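December, cold cupboard, started at 2 in the afternoon

Winter outerwear finally got its own session today and I'm delighted with how it went! Everything came out of the Mastitcombe bins and onto the big table before any folding started. I'd forgotten how much puffier this lot is than the cotton shirts we did for Mahama. Different animal altogether.

First try was the standard fold in thirds, which is lovely on fleece and hopeless on anything with filling. Jackets sprang open the moment I let go. Second try: zip up, sleeves in behind, press from the hem toward the collar so the air can get out through the neck, then fold. Much better. Leave each one for 3 minutes before stacking and it settles even more (I went and made tea, which is the right length of wait).

Quilted fleece turned out to be my favorite. It behaves like something between a blanket and a sweater, and if you roll the top edge over loosely you get a thick soft roll that holds its shape. Don't crease it hard, the stitching lines fight you. Snaps face out so we can check them later without unfolding.

Stack rules so far, please scribble corrections:
- fleece in the front row, puffy things behind
- no more than 8 pieces to a pile, at 9 the Omon shelf starts rubbing
- keep darks and brights mixed, much quicker to find a piece by color

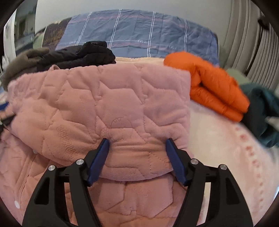 Pink quilted fleece at the front of the pile, with the black and orange jackets behind.

The embossed lettering on the pink one is gorgeous up close, by the way, and there's a little cartoon figure pressed in right next to it. No steam on that piece until we've tried a scrap first.

Still to do: the Bunent bags (vacuum type, want to see if the filling recovers overnight), labels for the shelf edge, and a proper home for scarves. Ran out of table at 5 minutes to closing, so the mittens are in the blue tub.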